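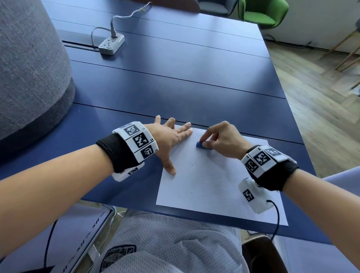 Erasing pencil marks from a sheet of paper.

Review: The Lestton Season Scorebook for College Football

I have kept score of football games by hand for longer than I care to admit, and I've gone through a lot of notebooks doing it. Most are built for coaches who want to grade every lineman. The Lestton is made for people who love watching games, and after a full season with it I'm a total convert!

Each game gets a two-page spread. The left side is a drive chart, with the field running across the page so you can draw each possession as a line from where it started to where it ended. The right side has boxes for downs, penalties, turnovers and a running score, plus a nice fat margin for notes. I filled mine with things like "why are we punting from their 40" and I regret nothing.

The book has 200 pages, and the paper is thick enough that I could erase a whole drive and redo it after a replay review wiped out a touchdown. That happened to me twice in one quarter during the Skiltetberg rivalry game. My old Standemance pad would have torn right through by then.

What really won me over is the drive chart. Flip back through a few weeks and you start seeing your team in a new way. Mine kept stalling in the same part of the field all through August and into conference play, and I would never have noticed it from box scores. There's also a spot to log the longest play of each game (our best was a 61-yard screen pass, and yes, I drew a star next to it).

A few gripes. The overtime section is tiny, so a game that goes past two extra periods ends up squeezed into the margin. The spiral catches on my bag. And the roster page has room for only 10 names on each side of the ball, which is a strange choice for a sport that puts eleven out there. I wrote our free safety in sideways.

I'd still buy it again tomorrow — in fact I already have next year's sitting on the shelf. If you watch from the couch with a pencil in your hand, or want to start, get this one. Bring a good eraser to the rivalry games.

Posted 5/12/22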